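Frequently Asked Questions: The Andau Shape Block Sets
April | Posted by Maeve Costello, Learning Materials Office
Filed under: Borrowing & Loans / Early Years Materials

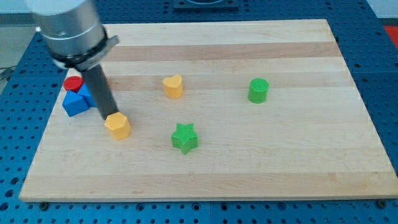
Borislav Živković wrote to the office to ask whether a set may be kept over the summer, as his group had only begun sorting by color when the return date came around. It may, provided the extension is requested before the loan ends. His question and others received this term are answered on this page.

What shapes are included?
The sets contain hexagonal, triangular, heart-shaped and star-shaped prisms, together with cylinders. Colors include yellow, green, blue and red. The mixture varies from one set to another, and borrowers should consult the card inside the lid for the contents of their own set.

Why do the tops of the blocks feel rough?
The blocks are 3D-printed, and the printing leaves a fine pattern on the surface. On some pieces it takes the form of ribs, on others a crosshatched grid. The pattern is not a sign of wear and should not be sanded away. Many teachers ask children to compare the tops by touch.

Is a board supplied?
A flat wooden board is lent with each set on request. Its pale surface makes the colored pieces easy to tell apart. Borrowers may use any level surface of their own if they prefer.

Which activities are suitable for a first session?
The office suggests sorting by color, followed by sorting by shape. Children may then be asked to set a few pieces close together and describe which faces touch. The triangular prisms are useful at this stage, as they may be placed on an end or laid on a side. An activity sheet prepared by Sadao Kaneko is available at the front desk.

How long is the loan period?
Sets are lent for 15 school days. One extension of equal length is granted if no other borrower is waiting. Summer loans are arranged separately.

How many blocks does the office hold?
At the last inventory the collection stood at 2,886 blocks, of which 2,635 were in circulation. The remainder are held as replacements.

What should be done if a piece is lost or chipped?
Please report it on the return slip. No charge is made for a single missing piece. Chipped blocks should be withdrawn from use and returned with the set so that a matching replacement can be issued.

How should the blocks be cleaned?
Wipe each piece with a damp cloth and a little mild soap. A soft brush will remove dust from the ribbed surfaces. The blocks must not be placed in a dishwasher or left on a radiator.

Where are sets collected and returned?
Collection is from the Irnine branch, side entrance, until 4:30 p.m. Returns are accepted at both the Irnine and Wesska branches. Questions regarding reservations should be addressed to Junpei Higuchi at the Irnine desk.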